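Replacing the CMOS battery in an Ellery tower

If the clock resets every time the machine is unplugged, the coin-cell battery is the first thing to change.

Shut down, pull the power cord and hold the power button for 16 seconds. Lay the case flat and take off the side cover. Touch bare metal on the chassis before reaching in.

Find the battery on the motherboard. It is round and silver and sits in a black holder. Leave the mounting screws alone -- they hold the board to the tray.
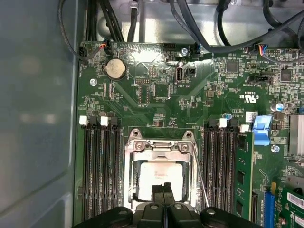
Coin cell in its black holder, with the INT_USB1 port farther right.

Press the clip on the holder and let the old cell lift out. Slide the new one in with the + side up and push until it clicks.

Check that no cable has been pulled out of its connector, then refit the cover. On first boot go into setup and enter the date and time. Other settings may be back at default -- check the boot order too.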